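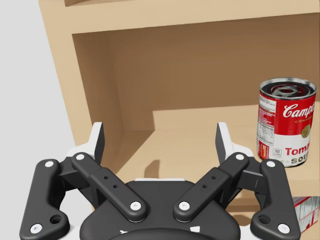
Hi Aliki and everybody,

Thanks for the note, and I'm so glad the October enduro at Cernusbridge is still on! I was ready to skip it after the rain, but my nephew has been asking every day, so the Morsy is coming out of the garage one more time. To your question about spare lug nuts and valve caps, yes, I have plenty, and I'd love to sort them onto a broad tan shelf like the one up top before I load the trailer (right now they live in coffee tins, don't ask). 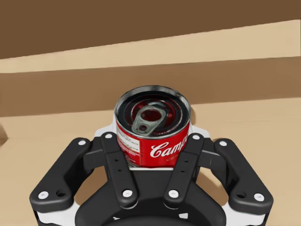 Campbell's can, pull tab facing up.

> On Friday, Aliki Raptis wrote:
> Track says gates open at 3 and they want
> every car through scales before hot laps.
> Minimum is 1,916 with driver. Genowefa,
> what did yours come in at? And does
> anyone have spare lug nuts?

We were light in Bindbridge by a hair, so I've bolted the ballast back in behind the seat - low and to the left, where it helped so much in turn 2.
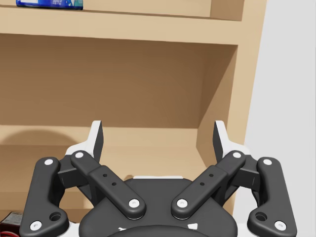
I would still bring a little extra lead, though, and a wrench that fits it. The line at the scales gets long and going back to the pits is no fun at all.

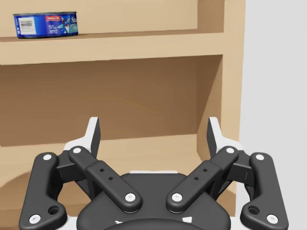

Supper is on me again, for anyone who stays through the feature. Last year it was chili, and this time I'm thinking tuna melts on the camp stove, so if you have a can like that blue one with the cartoon fish on it, toss it in your tow rig and we'll feed the whole row!

See you in the pits,
Genowefa Mazurek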